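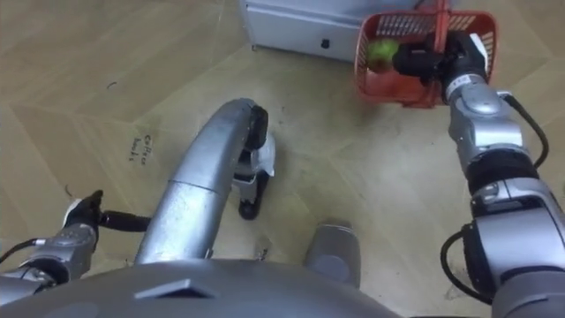
Red basket, green ball.

Print this story | E-mail this story

Graltton nail polish label lands on Mondby shelves

Good news for anyone who has ever driven across town for a bottle of Histirness and found the market stall sold out by morning tea. The little Graltton nail polish label has its first proper shop shelf, and it's a big one. The Mondby discount store on Carrillo Street began stocking the whole spring range this September, plus a few older colours that fans have been begging for.

Histirness is the work of Nayeli Ochoa, who started mixing polish at her kitchen bench and has been selling it at the Graltton markets ever since. Until now the only other way to get hold of it was to send her a message and hope she had your colour left.

"I used to pack orders on the ironing board," Ochoa said. "Now there's a shelf with my labels on it and I keep going in to straighten the bottles. The staff have asked me to stop."

The spring collection has nine shades and it is a beauty. There are three creams (a buttery yellow, a soft apricot and a really lovely dusty blue), four shimmers and a pair of chunky glitters made for layering. The one everybody was reaching for on opening morning was a shimmer called Wet Verandah, a grey-green that goes nearly silver in the sun. It looks like nothing much in the bottle, so do try the tester. On the nail it's gorgeous, and it covers in two coats, even on longer nails where you normally get that pale strip at the tip.

The apricot, Tinned Peaches, is a little streaky on the first coat and needs a bit of patience. Let it dry right through before you go back over it and it evens out nicely. The blue is the easy one. If you've never painted your own nails with your wrong hand before, start there!

Mondby took 200 bottles in the first delivery. Ochoa filled and labelled every one of them herself, with her sister helping on the caps, and a further 11 that were meant as testers went into the same boxes by mistake. All 211 were scanned in, and the store is letting them be sold as normal. New testers turned up the next afternoon, so shoppers who went early and had to choose by looking through the glass might like to go back for another squiz.

Getting into the store took most of the winter. Mondby's buyers normally deal in clearance lines and end-of-season stock from the bigger names, which is half the fun of shopping there – you go in for a bath mat and come out with a lipstick, a picture frame and somebody's discontinued hand cream. A small local label making its own colours was new ground for them. Ochoa had to change her bottle boxes, add a barcode, print the ingredients in larger type and find a supplier who could keep the same brush from one batch to the next.

The brush was the sticking point. Her old one was narrow and a bit stiff, and regulars either loved it or grumbled about it. The new one is wider with a rounded end and holds more polish, so wipe one side on the neck of the bottle before you start. It does make quick work of thumbs and big toes. Anyone with very small nails may find it a touch generous, and Ochoa said she is keeping the last of the narrow brushes behind the market stall for people who want to swap.

The bottle is still the squat round one with the black cap. The names are still handwritten on the front, although they are now printed from her handwriting, and she has fixed the spelling on Jacaranda, which had been one letter short for as long as the colour existed.

Three of the older shades are back as well. Brick Veneer, a deep brown-red, has been off the list since the pigment changed, and the new version is slightly warmer than the old. I put it next to the dregs of my original bottle and you would have to be very keen to pick the difference. Night Bus is the same inky navy as ever, and it still stains, so wear a base coat. Pavlova, the milky white, has been thinned a little and goes on much more smoothly than it used to.

What isn't in store is the top coat. The fast-drying one sold at the markets comes in a different bottle that doesn't fit the Mondby shelf trays, and Ochoa is waiting on new glass before she can send any in. She expects it before the school holidays. In the meantime it's at the stall, next to the remover and the cuticle balm, and there was plenty left when I stopped by.

The market stall will carry on as usual, with small-batch colours that won't be going to the shop. First up is a pair of limited shimmers based on colours picked by customers, who have been writing suggestions on slips of paper and dropping them in a jar on the counter. Ochoa wouldn't say what they are. She did have a green smudge on one knuckle and something coppery on the other hand, so make of that what you will.

Histirness is in the beauty aisle at Mondby, on the end facing the hair ties. The store opens at 9am, and a second delivery is already being bottled. Wet Verandah was down to its last row when we went to press.

Last updated: 4.15pm

Print this story | E-mail this story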